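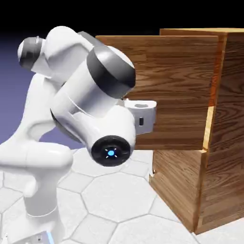
A wooden cabinet on the right, in a computer rendering. Illustration: Ellent

Keeping the Old Cabinets

8 November 2023

The first thing Nazar Hnatiuk does in a kitchen is open every door and leave it open. Then he gets down on the floor with a flashlight and looks at the bottoms of the boxes, where they meet the toe kick. If a dishwasher has leaked, that is where it will show. If the floor of the sink cabinet is soft, he pushes a screwdriver into it to see how far the damage goes.

Hnatiuk runs Bondarchuk, a cabinet repair shop in Arelora named for his mother's side of the family. The shop does not build new kitchens. It fixes, refits and refinishes the ones people already have, and it has been busy enough this fall that a call made in September got you on a list for after the holidays.

Most of the work is small. Hinges wear out. Drawer bottoms sag because they were stapled into place instead of set in a groove. Screws pull loose from the side of a box, and someone puts in a longer screw, and that one pulls loose too. Hnatiuk drills out the bad hole, glues in a hardwood plug, lets it set overnight and starts again with a screw of the original size.

"People think the kitchen is finished when the doors hang crooked," he says. "A lot of the time it's the hinge plate. I turn one screw and they look at me like I should have charged less."

The shop has a price list taped inside the front door. A single drawer rebuild is $300, with new slides. A hinge adjustment is free if you bring in the door and the hinge together, though most people can't, or don't want to, and pay for the visit.

Older boxes are often easier to work on than newer ones. Many local houses have kitchens that were built in place by a carpenter, with solid frames and shelves nailed straight into the sides. These are hard to move but simple to repair. The face frame can be planed, patched and painted any number of times. Hnatiuk's own kitchen is one of these, and the door under his sink still doesn't close all the way. He says he will get to it.

Particleboard is another matter. It holds up well as long as it stays dry, and once it swells it does not go back. He will cut out a damaged floor panel and replace it with plywood, but if the sides have swollen he tells the owner to stop spending money.

Paint is where owners most often get into trouble by themselves. Kitchen doors carry years of cooking grease, most of it near the handles and over the stove, and paint will not stick to it. The shop washes each door with degreaser 2 times, rinses it, sands it lightly and then primes. Doors lie flat on racks for 12 days before they go back up. They are dry to the touch long before that, but they still dent easily, and a door that is hung too soon will stick to its frame — usually at the top corner, where it can tear the paint off in a strip.

The most popular color right now is one the shop mixes itself and calls Aria, a gray-green that looks nearly brown at night. Hnatiuk doesn't care for it. He would rather people left good oak alone, and he keeps a stripped oak door on the counter to make his case. It rarely works.

For anyone starting at home, he suggests one cabinet, preferably in the laundry room or garage. Label each door on the back with tape before taking it down, and put its hinges in a bag with the same label. Doors that look identical were often trimmed to fit, and more than two of them in the wrong openings can cost an afternoon.

Bondarchuk takes walk-ins in the morning. Bring the door, and bring the screws if you still have them.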